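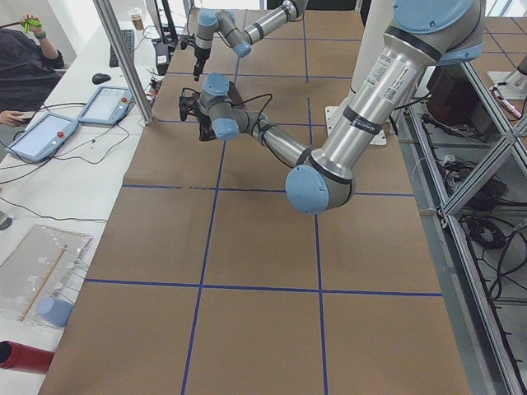 Does the press secretary get to decide what the president thinks? asks a reader in Desmet. The answer is no. The president decides, and the press secretary explains those decisions to the public.

What Is a Press Secretary?

A press secretary is a person who speaks for a leader. Presidents have one, and so do many governors and mayors. A first lady may have one too. The word "press" means newspapers, television, radio and news websites -- all the people who report the news.

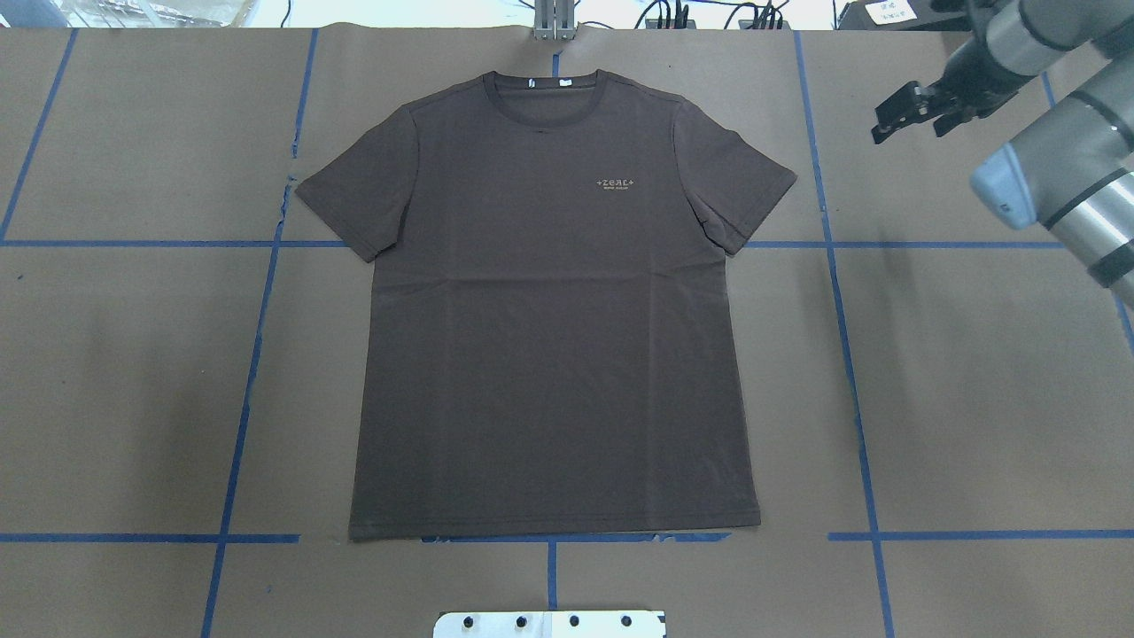

A brown T-shirt spread flat on a paper-covered table.

What Happens at a Briefing?

A briefing is a meeting with reporters. The press secretary stands at the front of the room and often begins by reading some news aloud. Reporters then raise their hands and ask questions. Some questions are hard. If the press secretary does not know an answer, he or she may promise to find out and reply later.
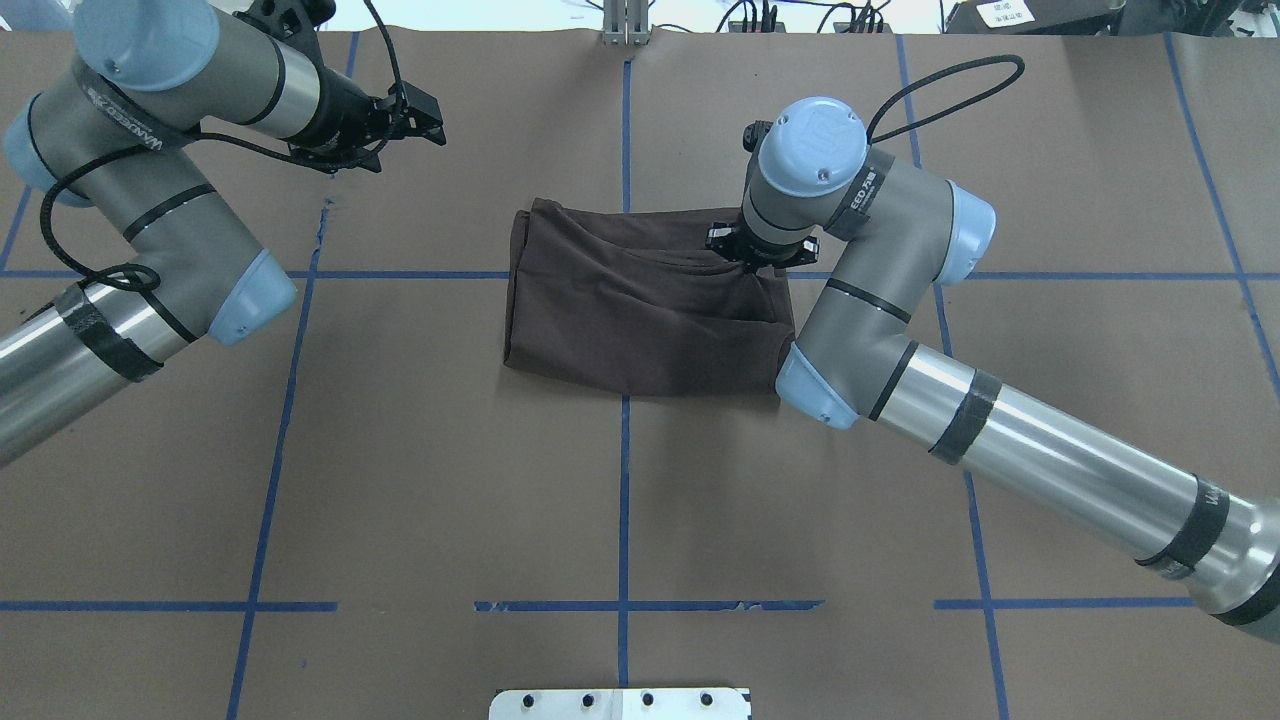 What Does "Off the Record" Mean?

Words that are "on the record" may be printed with the speaker's name. Words that are "off the record" are not meant to be printed. Both sides should agree on this before they talk.

Who Chooses the Press Secretary?

The president picks the White House press secretary. The Senate does not vote on this job, and voters do not either. A press secretary may leave at any time, and some later write books about their work.
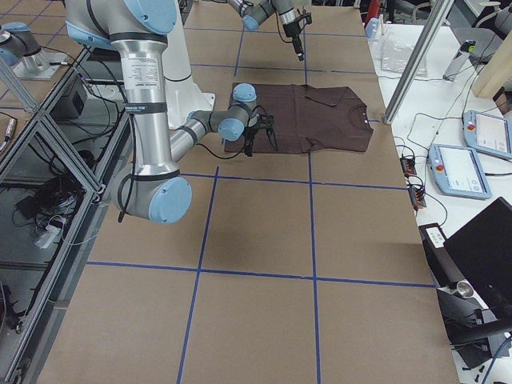
A robot arm reaching over a worktable with a T-shirt on it.

Words to Know

Briefing: a meeting where news is shared and questions are answered.
Spokesperson: someone who speaks for another person or a group.

Catitar Civics Pages for Young Readers
Updated Friday, March 20, 2020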